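**Testers wanted: hand-held grippers, Follarum**

In September the left finger on 12 of our grippers began to stick shut under load. Declercq has replaced the springs and we need people to try them before they go back out.

You would fold clothes and bedding at home and write down every jam, with the time. Stop at once if a finger pinches you, and ring Detlef Lammers on extension 373.
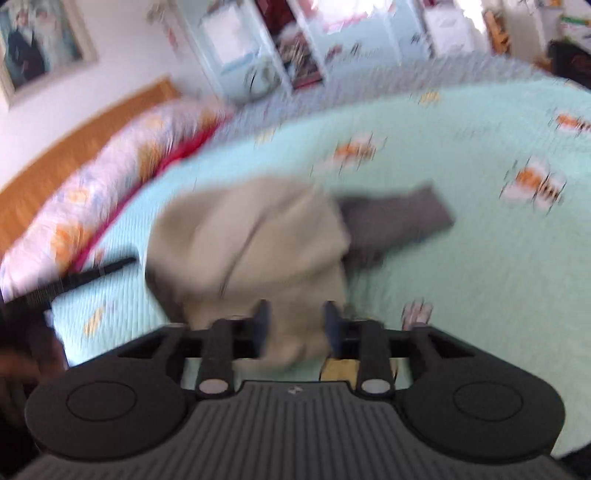
Do I need to have used one before?

Previous use isn't needed, and we show you the release catch first.

Apply to Ojārs Butkienė, Room 141.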